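我差点让机器人把自己拧断

在特尔尼亚(Trernia)做双臂工作站的那阵子,我最怕听见的声音是安静。机器吵的时候你知道它在干嘛,突然静下来,你就得从椅子上弹起来往屏幕那边跑。

七月那次就是这样。下午快下班,我正跟阿卜杜(全名 Mohammed-Awal Issahaku,我们都喊他阿卜杜)抢最后一包花生,机房那头“咔”的一声,然后没了。两条手臂停在半空,靠近我们这一侧的腕部顶着另一条的前臂,控制柜亮着红灯。急停没人按,是力矩超限,它自己抱闸的。

说起来丢人,那个动作在仿真里跑得漂亮极了!我前一天晚上还录了屏发给女朋友看,她回了我一个“哦”。

先交代一下活儿本身:一条手臂下去,在夹具旁边对位;另一条抬高让路,等着接下一步。让路这条的抬升姿态是我写的,抬得很高,肘部折回来,我觉得够安全了。两条手臂之间的最小间距,我在规划器里设的是40毫米。听着不多,可在仿真里它从来没低于过47,我就很放心,放心到没去查这个数是怎么算出来的。

第二天上午开会,博格拉尔卡(Boglárka Csizmadia,我们的安全工程师,讲话慢,问题都很要命)让我把碰撞模型打开给大家看。我打开了。她看了一会儿,问:“夹爪的手指呢?”

手指不在里面。

我那一刻的脸大概跟红灯一个颜色。事情是这样的:画面上看到的模型是一套,用来算碰撞的是另一套,后者为了快,简化成一堆胶囊和方块。春天我们换过一次夹爪,供应商是 Nundex,我更新了显示用的那套,碰撞用的那套还是老夹爪,手指短了45毫米。也就是说,屏幕上看着有手指,规划器眼里那截手指是空气。47减去45,剩下2毫米,再加上真机标定那点误差,不撞才怪。

有人会问,录屏里难道看不出来?我回头看了不下十遍。从我习惯的那个视角,远处那条手臂大半被近处的挡着,肩膀看不见,肘部也只露一点。两样东西叠在一起,本来就分不清是擦过去还是贴上去。我一直用那个视角,图它能看清夹具。换到正上方一看,嘶,真近。

修车——我们管修手臂叫修车——花的时间倒不长。腕部外壳换了一块,力传感器送回去重新标定,前臂那条划痕留着没管。罗赫略(Rogelio Gatchalian)用记号笔在旁边写了我的名字首字母,到现在都没擦。

麻烦的是后面。克利福德(Clifford Zacharias)管项目,他没骂我,只让我把这套东西里所有“两份模型”的地方都列出来。我以为就夹爪一处,结果夹具的立柱也是后来加的,碰撞模型里同样没有。那两根细柱子要是被撞了,坏的就不只是我的面子了,它们后头的工序全靠这个定位。还有桌边的架子,尺寸是对的,位置是按旧房间摆的。我越列越心虚,那天晚饭吃的什么完全不记得。

现在的做法很土。换任何一个零件,显示模型和碰撞模型必须在同一次提交里改,脚本会把两份的外轮廓叠起来比,差得多了就不让过。真机第一遍只许用低速跑,人站在围栏外,手搭着急停。每个新动作至少换三个视角看,其中一个必须是俯视。阿卜杜嫌烦,说他写的动作从来没撞过。我指了指那条划痕,他就去倒咖啡了。

顺便说一句,抱闸那次,保护是管用的。力矩阈值是博格拉尔卡坚持调低的,我当时还跟她争过,嫌它动不动就停,耽误节拍。要是按我的意思来,那天换的就不止一块外壳。这笔账我认,请她吃了顿饭,她点了最贵的鱼。

前两周我又在仿真里排了一遍让路的姿态,抬得没那么夸张了,改成先往外侧撤再抬。慢是慢了点,克利福德看了节拍表,眉毛动了一下,没说话,我就当他同意了。新姿态下周上真机,低速,围栏外,花生我已经提前藏好了。

相关文章
· 协作机器人的抱闸到底抱得住什么
· 力传感器标定:从 Avska 的一次返修说起
· Cormier 车间的围栏为什么改了又改
· 俯视视角的几个好处

读者评论

老陈修电梯:显示一套、计算一套,我们这行也有,图纸跟现场对不上是家常便饭。那个叠轮廓的脚本能不能分享一下?

Abhishek Shakya:我们遇到过一模一样的问题,不过漏掉的是线缆包。建议作者把线缆也查一遍,它会甩。

作者回复 Abhishek Shakya:线缆我还真没查……这就去。查的时候先从夹具这一头开始,立柱和手指离得最近,线缆要是甩过来,头一个碰上的多半是它们。

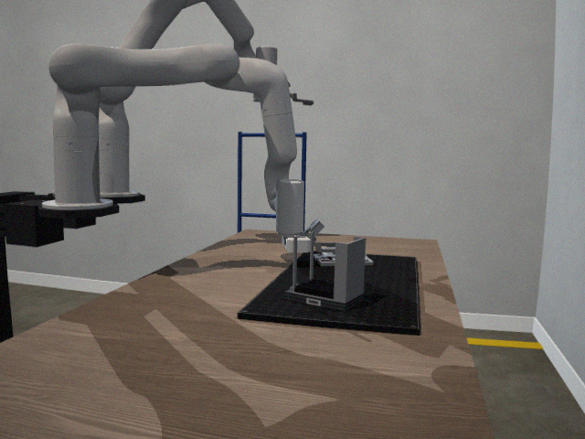 肩部那段等低速跑完再说,走线在那边是贴着外壳固定的,我没那么担心。有结果了我回来接着写在这条下面。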